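We use cookies to remember your region and parts list. Accept - Manage settings

Gisora G-14 wrist camera and finger set

The G-14 is sold as a matched set: camera bracket, two parallel fingers and a simulation model of both. Load the model first and set the camera angle there, then copy the values to the cell. 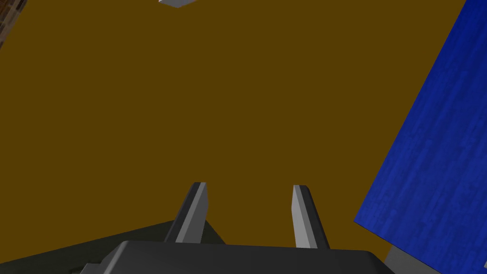
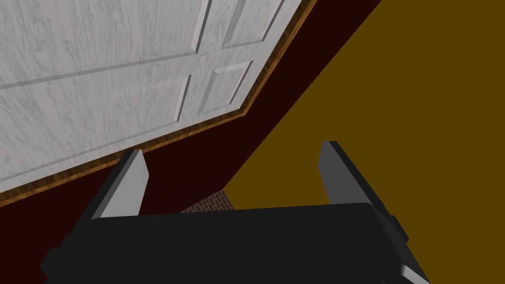

Simulated wrist views, fingers open. First: blue block at right. Second: white paneled door at upper left.

Setting the camera
Open the fingers fully before you start. Both tips should be in view with clear space between them. If one tip is missing, loosen the bracket screws a half turn, correct the tilt and tighten again. Check the view in at least two arm poses - one is not enough to show a loose bracket. Save the result as a Stamum profile.

Changing fingers
Power down and wait 60 seconds. Remove the two screws at the base of each finger and wipe the seat with a dry cloth. Fit new fingers in pairs. Run the homing routine from the Omlow panel before picking anything up. Error 501 means the fingers did not reach home, usually from dirt in the seat.

Care
Wipe the lens daily. Inspect the finger faces every February along with the wrist cable, and replace the cable if the jacket is cracked.

In the box
Bracket, lens cover, one pair of fingers, 11 screws, hex key, model download code.

Spare parts: ask for Benjie Cabanatuan at the Pangilinan service desk.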